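Search the course site Search

Home Ventilation, Handout 4: Bathroom extract fans
Groter Evening School, tutor Natalia Alvarado

Start with the number on the box. The Leka fan we took apart in class claims 52 cubic feet per minute. That figure comes from a test with no duct attached. Put it on a long run of flexible hose with a couple of bends and a stiff outside flap, and I would not bet on getting half.

Be just as doubtful about "whisper quiet." Ask at what distance, and on which speed.

Humidity sensors: the sales sheets say they save energy. Maybe. In November, in a house that is damp all over, a sensor can keep the fan running most of the night. Elīna Laur's overrun timer, set to 5 minutes, did very little for her mirror. Try more than that before you blame the fan.

Air has to get in before it can go out. Check the gap under the door. A tight door will starve any fan, whatever you paid for it.
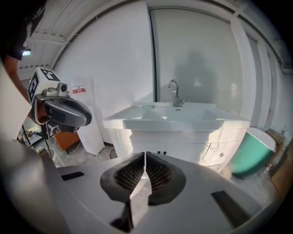
Fig. 1. Vanity basin with frosted glass behind.

For next time: measure your own duct run, count the bends, and bring the maker's curve if there is one. A single number is not a curve.

0 comments | 4 shares
Contact the school office | Back to top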